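Workshop Notebook, Driltitz Automation Laboratory
Entry of 24 February 2022. Subject: working rules for the sandwich assembly cell 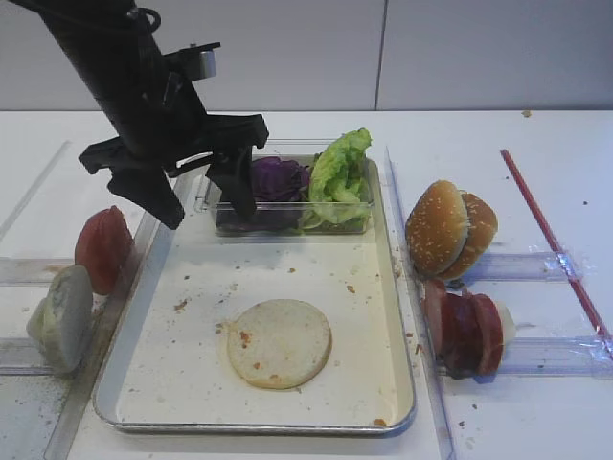
When may a person reach into the cell during a run?
Only after the arm has been placed in protective stop and the operator at the console has confirmed the stop aloud. A pause in the program does not count as a stop, and a finished cycle does not count either.

The rule was already in the September draft, but the wording left room for argument. Lahcen Sqalli asked that it be restated in this notebook until the revised sheet is issued. The revised sheet will carry number 321 and will replace every earlier copy posted in the laboratory.

Matters settled today

Gripper. Fingers are to be opened fully before the arm is sent above the tray. The approach to the vegetable container remains the least forgiving part of the task, and the lower limit for finger travel is to be checked there by hand at the start of each session. The check is made at reduced speed with the tray in place. A check made over the bare table is not accepted.

Racks. The clear racks on either side of the tray are treated as fixtures. They may not be moved to rescue a failed grasp. If a rack has shifted, the run is closed, the rack is returned to its marks, and a new run number is opened. Tape repairs on rails are permitted for the present but must be logged with the initials of the person who made them. Rafsan Kumarasinghe is to obtain a price from Zelari for replacement rails.

Bun placement. The bottom bun goes cut face up in the lower middle of the tray before the first pick. Runs started with the bun elsewhere are to be labeled as variant runs and kept out of the baseline set.

Crumbs and debris. The present rule calls for cleaning at the end of the day. Crumbs on the tray and specks on the tabletop are visible in the working view well before that point. The rule is changed as follows: wipe the tray and the table at every changeover of operator, with the arm stopped, and record the time. No compressed air.

Food contact. Nothing that has been in the cell may be eaten, whether it is real food or a prop. The cell is not a food preparation area under our own site rules and no one should describe it as one to visitors.

Records

Run 1127 is withdrawn from the baseline set. The operator's log and the console log disagree on the time of the stop, and the difference is 19 seconds. Neither log may be corrected after the fact. A note of the disagreement has been filed with both.

The Kulkarni report asks for more than 800 complete runs under one set of rules. Runs made under the September draft will be reported separately from those made under sheet 321.

Open items

Whether the console confirmation should be repeated by the person entering the cell. Sqalli is in favor. Kumarasinghe wishes to try it for a session first.

Position of the second stop button. Drerkosach has the drawing.

Copy of this entry to the cell binder.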